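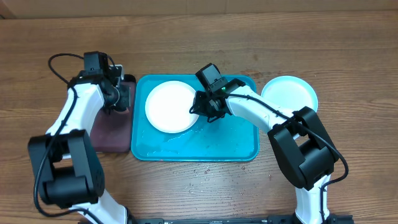 木纹桌面与两台机械臂

Sulano 记账软件使用评测:适合愿意手动录入的家庭

Sulano 是 Skelitz 出的一款家庭预算软件,手机和电脑都能用,按信封法管理每月收支。我从九月开始用它,接替之前用的电子表格。家里两个大人,一份固定工资,一份按项目结算的收入,有房租,有一笔还没还完的装修分期,没有车。下面的看法都是在这个条件下得出的,收入结构差别大的读者可以自己打些折扣。

软件是我自己付费订阅的,年付。

先说信封法

信封法不新鲜。钱到账以后先分到各个用途里,买菜一份,交通一份,水电一份,花的时候从对应的那份里扣,扣完了就要从别处挪。Sulano 把每个用途叫做“格子”,到账的钱进一个叫“待分配”的地方,分到零为止。没分完的时候,首页顶上会一直挂着一条黄色提示,关不掉。我起初嫌它烦,后来习惯了每次发工资当晚就分完。

和普通记账软件比,差别主要在时间方向上。普通记账是花完了再看,月底出一张饼图,知道餐饮占得多,然后下个月照旧。信封法要在花之前先定数。定得准不准是另一回事,头两个月基本都不准,我的买菜格子第一个月到月中就见底了,原因是我按印象填的数,印象里没算水果和调料。

安装和初始设置

注册要邮箱,不要手机号。进去以后先建账户,再填余额,然后建格子。它给了一套默认格子,分得很细,宠物、园艺、订阅服务都有。建议全部删掉自己建。默认的那套看着齐全,用起来每一笔都要想该放哪儿,比如在超市买了洗衣液和鸡蛋,小票一张,格子两个,拆不拆?我的做法是不拆,超市的一律进“超市”。最后我留了15个格子,用到现在没有再加。

初始设置里最费时间的是信用卡。Sulano 处理信用卡的方式和多数软件不同:刷卡的那一刻,钱就从对应的格子移到“还卡”格子里,等账单日再从“还卡”转出去。逻辑是对的,刷出去的钱确实已经不是你的了。问题在于刚开始用的时候,卡上往往已经有一笔没还的余额,这笔余额没有对应的格子,软件会显示一个红色的负数。手册里管它叫“历史欠款”,要单独分配钱去填。说明藏在很后面,我翻了好一阵才找到。

手册署名 Natalie Bloxham,中文版是翻译过来的,大体通顺,个别术语前后不统一,“结转”和“滚存”混着用,指的是同一件事。英文原版要好读一些,能看英文的可以在设置里切换。

日常录入

Sulano 不连银行。每一笔都要手动记,或者把银行导出的表格导进去。对一部分人来说,看到这里就可以关掉页面了。我自己觉得还好。手动录入一笔大概就是打开、输金额、选格子、保存,商户名可以不填。选过一次的商户下次会自动带出格子,这个功能做得比较准,偶尔会认错连锁店的不同业态。

桌面小组件可以跳过首页直接进录入界面,建议装上。不装的话,每次打开要先等首页加载,网络差的时候转圈转得比较久。它支持离线录入,联网以后同步,可是离线时首页的余额不更新,要等同步完才变,在地铁上记完一笔看到数字没动,很容易再记一遍。我就这样重复记过,月底对账才发现。

导入表格的功能能用,要求日期、金额、摘要分列,顺序可以在导入时指定。我的工资卡所在银行导出的表格最上面有几行说明文字,要先手动删掉,否则导入会报错,而且报错信息只写“格式有误”,不说哪一行。导入之后每一笔都要确认格子,可以批量选。我现在是现金和扫码付款随手记,工资卡月底导一次。

对账

对账界面是全软件里我最满意的部分。输入银行显示的实际余额,它会给出差额,并且把差额附近金额的记录排到前面。比如差了19元,它就把单笔19元的记录和几笔加起来等于19元的组合列出来供你查。多数时候第一条就是问题所在。以前用表格的时候,找这种小差额要花掉大半个晚上,最后多半是加一行“调整”了事。

对完账的记录会锁定,要改得先解锁,解锁会留痕。两个人共用一本账的话,这个设计能少吵几句。

两人共用

共用账本要在设置里发邀请链接,对方注册后加入。一个订阅最多可以加6个人,三代同住的家庭也够。权限只有两档,能看和能改。我希望有第三档,能记但不能动分配。现在的情况是任何一个能改的人都可以把“旅行”里的钱挪到“外卖”里去,操作记录里有,但是不提醒。

同步速度一般。两台手机同时打开,一边记完,另一边要手动下拉才看得到。同时改同一条记录的时候,以后保存的为准,前面的改动直接没了,没有提示。遇到过两次,都是改备注,损失不大。

不固定收入怎么办

我家有一份收入是按项目结的,有时候连着来,有时候隔很久。这是我换掉表格的主要原因,表格按月做,没收入的月份就全乱了。

Sulano 的处理办法比较朴素:只分配手里已经有的钱,不分配将来的钱。项目款到账,先填本月的缺口,多出来的往下个月的格子里填,再多就再往后。填到哪个月,一目了然。首页有一个数叫“可撑到”,显示按现在的分配能撑到哪一天。我刚用的时候,这个日期就在当月,看着不太舒服。现在它已经排到下个月底。功劳不全在软件,中间有一笔拖了很久的尾款结了。

预计收入可以录,录了也不会算进余额,只在日历上显示一个灰点。有人抱怨这一点,觉得没法做长期规划。我倒认为应该这样,按项目吃饭的人都知道,合同上写的日期和钱到账的日期是两回事。

分期和贷款

这一块比较弱。装修分期我是按固定支出录的,每月自动扣。Sulano 有一个贷款账户类型,可以填利率和期数,自动算剩余本金,但只支持等额本息。我的分期是按总额收手续费、每月等额还的那种,套进去算出来的剩余数和账单对不上。写邮件去问,客服隔天回复,署名 Viktória Bozsik,说目前不支持按手续费计的分期,建议当普通账户手动记。回复得很直接,没有绕弯子,问题也确实没解决。

另外,软件里没有提前还款的测算。想知道手里多出来的1000元是拿去提前还一部分,还是放着备用,要自己另外算。做债务管理的读者不要指望它,它管的是现金流。

和另外两款的比较

换到 Sulano 之前,我还试过 Haworth 和 Rusik,各用了一个多月。

Haworth 能自动读取银行短信生成记录,省事。代价是记录很乱,退款、转账、还卡都被算成消费或者收入,每周要清理一次。清理花的时间和手动记差不多。它的图表漂亮,种类也多,我常看的只有一张。免费版有广告,位置在录入键旁边,误触过。

Rusik 是买断制,一次付清,没有订阅,数据全在本地。不想把收支放到别人服务器上的人可以考虑。它的缺点也在这里,两台设备之间要靠导出文件来回传,夫妻共用基本不现实。界面字很小,不能调。单身、只用一台电脑记账的话,我会推荐它,比 Sulano 划算。

三款里只有 Sulano 把信用卡处理对了。Haworth 把刷卡和还卡各算一次支出,要手动把其中一笔标成转账。Rusik 则要求自己建一个负债账户,步骤写在帮助文件里,照着做可以,换一张卡又要再来一遍。

报表

报表偏少。有收支对比、各格子的历史走势、净资产曲线。没有按商户汇总,没有按人汇总。想看自己一年在某家超市花了多少,只能搜索商户名,然后看搜索结果底部的合计。能看到数,但是不能导出这一部分。

全部数据可以导出成表格文件,字段齐全,包括已删除的记录。这一点我专门试过,导出的文件用常见的表格软件打开没有乱码。将来不想续订,数据能带走。

稳定性和更新

用到现在闪退过几次,都发生在导入大文件的时候,数据没有丢。更新不算勤,更新说明写得简单,多数是“修复若干问题”。有一次更新之后小组件失效,要删掉重新添加。电脑端是网页,没有独立程序,键盘操作支持得不错,上下键选记录,回车编辑,录得多的时候比手机快很多。

安全方面,支持两步验证,默认不开,装好以后应该先去打开。手机端可以设指纹锁。因为不连银行,里面没有银行密码之类的东西,最坏的情况是别人看到你的收支明细。

价格

按年付比按月付便宜,试用期结束前会发一封邮件提醒,到期不会自动扣款,要自己确认。取消订阅的按钮在“账户”页的最下面,点一次再确认一次就完事,不用找客服。我在试用期里取消过一次,后来又订了,之前录的东西都在。

订阅费本身我也建了一个格子,每月往里放一点,到续费的时候正好。

优点

对账功能好用,能定位差额。信用卡逻辑正确。收入不固定也能用。数据可以完整导出。

缺点

不连银行,录入靠手。离线时余额不刷新,容易重复记。分期类型支持不全。共用账本的权限太粗,冲突没有提示。手册中文版术语不统一。

适合谁

两个人一起过日子、收入有波动、愿意每天花几分钟录入的家庭,可以试。已经有大额债务要处理的,先把利率和还款顺序理清楚,再考虑用什么软件。完全不想手动记的,选 Haworth,同时准备好每周清理。

补充一点使用上的建议:格子里一定要留一个“忘了的”,每月放一小笔。体检、随礼、换水龙头,总有没列进去的。我头两个月没留,每次都从买菜里挪,挪到后来那个格子的历史走势就没法看了。现在这一格每月都会用掉大半,剩下的滚到下个月。

读者问得比较多的是能不能从表格迁移旧数据。可以,用前面说的导入功能,但旧记录的格子要逐条指定。我只迁了当年的,再往前的留在原来的表格里,偶尔要查的时候打开看看。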